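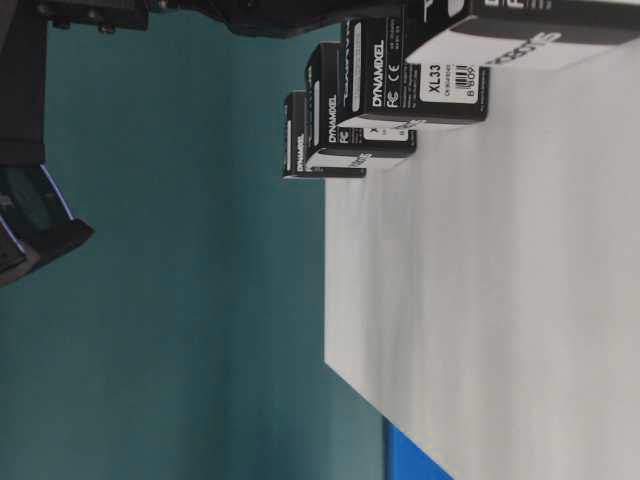

DYNAMIXEL boxes lined up on the white top

Can a robot put my parts boxes away yet?
Posted by shelfhelp_kela

I run a little mail-order parts business out of a converted garage (it's called Kela, you haven't heard of it) and most of my day is picking up small boxes and putting them somewhere else. Shelf to tray, tray to packing bench, back to the shelf when somebody cancels. I have 43 bins and two bad wrists. At home it's the same deal with dishes and laundry, so I'd take help there too! What I want to know is whether a robot arm can do this kind of thing yet for a regular person, or is it still all demo videos? My budget is 3000 dollars, and I could maybe stretch it if the thing folded towels.

Oddur Hjaltadóttir

Depends a lot on which chore. Small square boxes are about the friendliest thing you can hand to a gripper. They have flat sides, they don't squish much, and they stay where you put them. I've been messing with arms at our shop, Zarnance, since November and boxes were the first job I got working well enough to leave alone while I ate lunch (a nervous lunch, but still).

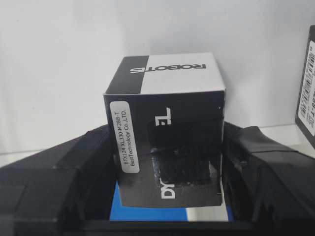 What makes a box harder to pick up than it looks?
Mostly the spacing. If two boxes are touching, the fingers have no room to get down the sides, so leave a gap wider than the finger on each side and your success rate goes way up.

The other trouble is labels. If you care which way the barcode faces, the arm has to grab the box, turn it and set it down again, and every extra move is another chance to drop it. On my last long run I did 50 picks and lost 11, and most of those were on the turn. A person would've finished in a few minutes and been on the phone the whole time.

So for your bins, I'd say pick one job with one size of box and try that. Don't plan on all 43 bins. And towels, no, not on your budget. I tried dish towels one Saturday and ended up folding them myself.

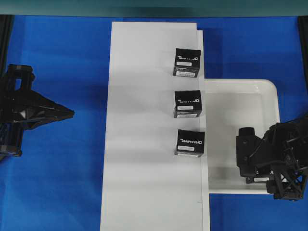
Three boxes on the board, one at the tray

Oh, and use a tray with a low rim if you can find one. Tall sides get in the way of the fingers and you'll spend your whole evening fixing bumps. I also put tape marks on the bench so I can put everything back in the same spot between runs, which sounds fussy but saved me a ton of grief.

nusteo_dad

just get a robot vacuum lol. ours does the floors fine except for socks. for the boxes hire a teenager

odoi_bench

I agree with Oddur on starting small. I'd add that you should save part of the money for spare parts and a decent light, my arm got a lot worse every evening when the sun went down and it took me way too long to figure out why. Also check how much weight it can hold with the arm stretched all the way out! The number in the ad might be for the arm tucked in close. If your boxes are light you're probably okay, but weigh the heaviest one before you buy anything.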